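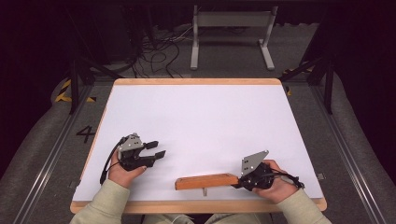

*Black hand-held grippers at a white tabletop with a light wood border.*

# Leave the Fade Alone

5/20/23

The fade-out is a mixing decision. Somebody sat at the board, picked a bar, and brought the level down over a set number of seconds until the song was gone. On a dance single from the early sixties that decision is as much a part of the record as the key or the tempo, and reissue labels should stop changing it.

I bring this up after a month with the Plodelus box, which collects 100 sides from the Kornell and Zabala labels, most of them two-minute guitar instrumentals and twist records. The transfers are good. Surface noise is low, the speed is correct, and the bass has been left where the cutting engineer put it. The problem is at the ends. On 8 of the sides the fade has been removed and the tape allowed to run until the band stops, or falls apart, or a drummer drops a stick. The notes call these "full-length masters."

They are nothing of the kind. The master is the tape that was approved and sent to be cut, and that tape had a fade on it. What Plodelus has issued is the session reel, or a splice from the session reel onto the single. Both are fine things to have. I would buy a disc of them. But a buyer who plays side 31 expecting the record that was on the jukebox gets something that was never on any jukebox.

The usual defense is that fades were forced by the format. A 45 had limited room, radio wanted short records, and the band would have gone on if it could. This is partly true and it proves very little. A 45 can hold well over three minutes at a reasonable level. Most of these sides run under two and a half. The producer had space to spare and faded anyway, often in the middle of a phrase, so that the dance seemed to carry on after the record quit. Cut that off and you get a band that is plainly tired by the third repeat of the riff.

There is a technical matter as well. A fade lowers everything together, echo included. The level of reverb on a guitar track was set with that in mind. When the new mix stays at full level for another 40 seconds, the echo builds up in a way the original never allowed, and on two of the Zabala sides it buries the snare. The remastering team seems to have heard this, as the top end comes up slightly just past the old fade point. It is easy to hear on headphones.

Ornen handled the same question better in its January set. The singles are on the first disc with their fades intact, and the long takes are on the second, marked as session tapes with reel numbers. The set was pressed in an edition of 700 and costs a little more than the Plodelus box did per disc. The sleeve notes are poor and the photographs are worse, but the audio is labeled for what it is.

I have no quarrel with alternate versions. A label that owns the session reels should put them out while there are still people who want to hear them. My request is narrow: issue the single as it was approved, put the extra material after it, and print which is which on the track list. Plodelus has a second box in preparation, and the Kornell ballads are on it. Several of those have very long fades, one starting before the last verse is over - I would like to hear it go down the way it did the first time.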